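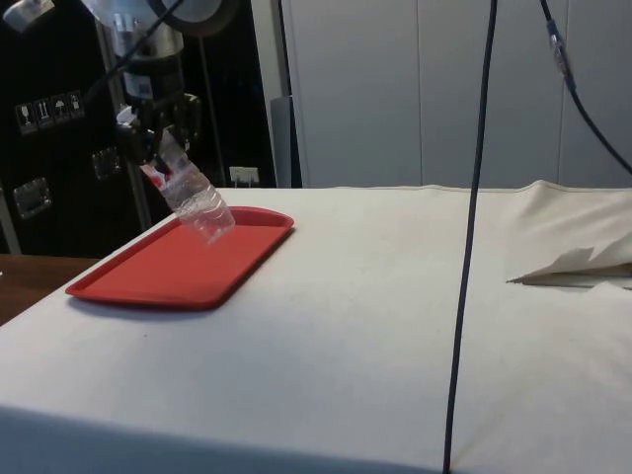
本页最后修改：2021年12月31日

# 第8章 抓放工位的自动化与岗位重构

本章讨论抓放类工位引入机械臂之后，作业内容、岗位职责和班组组织方式的变化。前几章已经给出了末端执行器的分类、节拍计算和安全距离的确定方法，本章默认读者能够使用这些结果。讨论对象限定为单臂、固定底座、二指夹爪的工位，工件为质量较小、形状可变的包装容器。双臂协作和移动底座的情形留待下一章处理。

学完本章后，读者应能够：

- 将一个人工抓放岗位分解为可以单独评估的作业单元；
- 区分“任务被替代”与“岗位被替代”，并据此编制岗位变更表；
- 说明异常处理工时在总工时中的地位，以及它为何容易被低估；
- 为转岗操作员制定最低限度的培训内容和考核条件。

## 8.1 作业单元的划分

人工抓放岗位的工艺卡通常只写一行：“取件，放入托盘。”对操作员来说，这样写已经足够。对机械臂来说，这一行至少包含定位、接近、闭合、提升、转移、对准和释放七个单元，每个单元都有各自的失败方式。透明薄壁塑料瓶是常用的教学工件，原因在于它在多数单元上都会给系统造成困难：瓶壁透光，深度测量容易缺失；瓶身受压变形，夹持力的上下限靠得很近；瓶子侧放时可能滚动，定位结果有时效性。

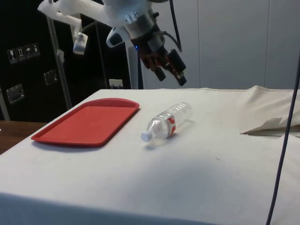
定位单元输出的是工件位姿及其置信度。置信度低于阈值时，控制程序有两种选择：重新采样，或请求人工确认。阈值定得高，人工确认的次数增加，操作员被频繁打断；阈值定得低，错误会传递到闭合单元，以夹空或夹偏的形式出现，处理时间更长。因此阈值既是控制参数，也是劳动组织参数。由工艺部门单独决定阈值，是改造项目中常见的疏漏。

接近单元的主要变量是接近方向。瓶颈处刚度较高，适合作为夹持部位，但夹持瓶颈后瓶身重心偏离夹爪中心线，提升时姿态会发生倾斜。瓶身中部夹持时偏心较小，变形却较大，标签还可能起皱。两种方案没有普遍优劣，应结合释放时的姿态要求选择。

## 8.2 案例：Crabtree 包装车间

本章各节反复引用 Crabtree 包装车间的改造项目。该车间承担小批量混装业务，改造前的抓放岗位全部由人工完成，单班处理3,000件。设备集成由 Relelex 承担，调度软件采用 Elari。项目现场负责人为 Omolara Edet，班组长为 Musa Yusuf，工时记录由 Ilgın Baysal 整理。改造自7月开始，先在离线工位上完成工件试验，再接入生产线。

试验阶段规定每种工件连续执行100次抓放，记录每次的结果和人工介入时间。透明瓶一项有68次在无人介入的情况下完成，其余均需要操作员以某种方式参与。介入的形式包括扶正工件、在界面上重新指定抓取点、复位夹爪以及清理托盘周围的障碍物。
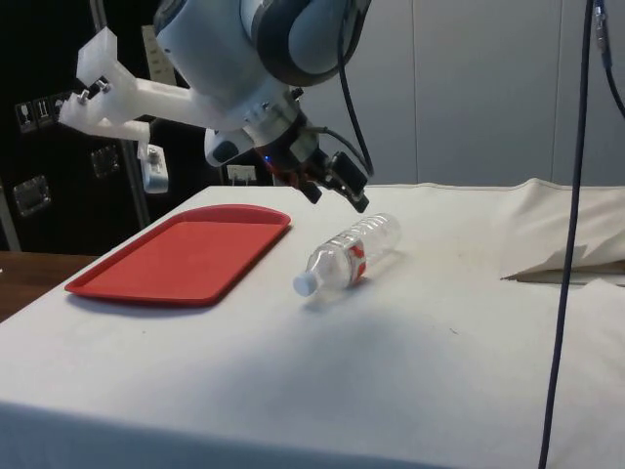
这组数据在项目组内引起了分歧。集成方关注完成率，认为调整照明和夹持力之后可以继续提高。班组关注的是介入的分布：介入若集中出现，一名操作员可以同时看管数个工位；若零散出现，操作员实际上被固定在单个工位旁，岗位名称变了，站位没有变。Yusuf 在评审会上提出，验收指标应增加“两次介入之间的最短间隔”。该指标后来写入验收文件，本章8.5节给出其计算方法。

需要指出，平均介入间隔不能代替最短间隔。平均值相同的两个工位，对操作员的注意力要求可能相差很大。读者在习题中会遇到这样的两组记录。

## 8.3 岗位内容的变化

改造前，操作员的工作由重复动作构成，疲劳主要来自肩部和腕部，技能体现为速度与手感。改造后，重复动作减少，工作内容转为监视、判断和恢复，疲劳的来源也随之改变。表8-1列出了变更前后的主要差异。

**表8-1 抓放岗位变更对照**

| 项目 | 改造前 | 改造后 |
|---|---|---|
| 主要活动 | 取件、放件 | 监视、确认、故障恢复 |
| 节奏来源 | 操作员与线速 | 控制程序 |
| 质量判断 | 手感与目视 | 目视与系统记录 |
| 典型差错 | 漏放、错放 | 误确认、恢复步骤颠倒 |
| 培训方式 | 跟班 | 跟班加上机考核 |

表中“节奏来源”一行对人员影响最大。人工作业时，操作员可以在小范围内自行调节快慢，用前一段时间的积累换取短暂休息。程序控制节拍后，这种调节余地消失，休息必须由排班明确给出。Crabtree 的第一版排班沿用旧表，没有考虑这一点，试运行后由 Ibrahim Oyewole 重新编制，将监视岗位与备料岗位轮换。

“质量判断”一行涉及经验的去向。熟练操作员能凭触感发现瓶壁偏薄或瓶盖松动，二指夹爪若未配备力反馈，则不提供同类信息。改造时应逐项列出原岗位附带完成的检查，确定由传感器、后道工序或抽检承接。未列出的检查会随岗位变更一并消失，通常要到客户退货时才被发现。

## 8.4 释放单元与责任划分

释放单元要求工件下端位于托盘边沿以内，且释放高度足够低。瓶子以倾斜姿态进入时，瓶底与托盘边沿之间的余量最小，是碰撞检查的重点位置。

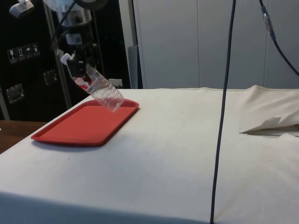 **图8-4** 夹持瓶颈的倾斜转移姿态，瓶身下端接近托盘边沿。

释放失败后的处理顺序为：停止运动，确认夹爪状态，取走工件，检查托盘位置，复位。顺序由操作员执行，但其中“确认夹爪状态”依赖界面显示的信息。显示与实际状态不一致时，责任如何划分，应在投产前以书面形式确定。Crabtree 的做法是将恢复步骤分为两级：一级步骤由当班操作员独立完成；二级步骤涉及进入防护区域，须由持证人员到场。Fatima Okoro 编写的恢复作业卡收录于本章附录，读者可对照8.3节的表格，检查其中各步骤属于哪一类活动。

## 思考与练习

1. 选取一个熟悉的人工抓放岗位，按8.1节的方法划分作业单元，并为每个单元写出一种失败方式。
2. 根据8.2节的试验数据，计算需要人工参与的次数，并说明仅凭这一数字为何不足以确定看管人数。
3. 列出该岗位附带完成的检查项目，逐项指定改造后的承接方。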